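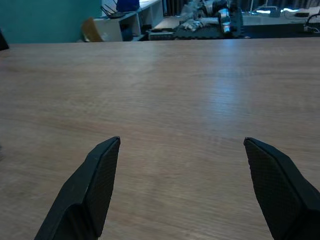

La pince de Zoris vue de son propre poignet, doigts ouverts, sans rien entre eux.

Réussir une journée portes ouvertes quand la vedette est un robot à deux bras

Accueil > Guides pratiques > Démonstrations

En avril, nous avons ouvert l'atelier d'Oltberg au public pour montrer Zoris. Le public s'est surtout intéressé au café, mais la méthode a tenu et on nous l'a réclamée deux fois depuis. La voici, avec ses ratures.

Matériel
- un robot à deux bras et ses pinces
- une grande table débarrassée
- du ruban adhésif blanc pour le sol
- des objets légers et sans valeur sentimentale
- un arrêt d'urgence que tout le monde sait trouver
- une rallonge de plus que prévu

Étape 1. Vider la table
Tout ce qui traîne dessus finira dans une pince ou dans une question. Retirez les tournevis, les tasses, le badge du collègue. Pour le reste de l'atelier, faites ce que vous pouvez. Nous avions promis de ranger l'établi du fond. Nous avons promis la même chose l'année précédente.

Étape 2. Choisir un geste et s'y tenir
Saisir un cube, le passer d'une main à l'autre, le reposer. Quelqu'un demandera si le robot sait plier le linge. Répondez non, avec le sourire. Notre première version enchaînait 17 mouvements et perdait les enfants au quatrième - les parents au troisième. La version actuelle dure 22 secondes.

Étape 3. Vérifier les pinces
Ouvrez-les en grand, regardez les patins quadrillés à l'intérieur des doigts, passez un chiffon sec. Faites ensuite deux cycles à vide, bras gauche puis bras droit. Suivez les câbles du regard pendant tout le mouvement : une boucle trop courte se remarque toujours devant témoins.

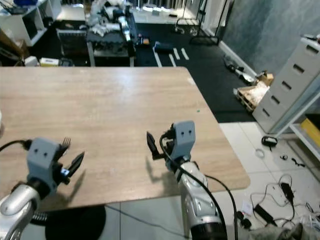

Les deux bras au-dessus de la table, côté atelier. L'établi du fond, tel quel.

Étape 4. Placer les visiteurs
Les gens se mettent là où ils gênent. Installez-les hors de portée des bras, de face, les petits devant. Chez nous, le bon recul est de 2 mètres. Le logiciel Willon permet de limiter la zone de travail : réglez-la avant l'ouverture des portes, puis essayez de la dépasser pour voir si elle tient.

Étape 5. Parler pendant que ça bouge
Annoncez le geste, lancez-le, taisez-vous jusqu'à la prise. En cas de raté, dites « on recommence » et recommencez. Évitez le mot « normalement ». Évitez aussi la cinématique inverse, sauf si on insiste.

Étape 6. Tenir la journée
Nous avons reçu quelque 92 personnes, par petits groupes. Prévoyez une pause entre deux passages, pour les moteurs et pour la voix. Le cube de rechange, fourni par Fragkou, a disparu vers 15 h. S'il est chez vous, il est bleu et nous l'aimions bien.

Dépannage rapide
Le bras s'arrête en plein vol : zone dépassée, ramenez-le à la main en mode libre.
La pince serre à côté : la table a bougé, quelqu'un s'y est appuyé. Recalez-la, puis refaites un cycle à vide.
Plus de café : voir l'accueil.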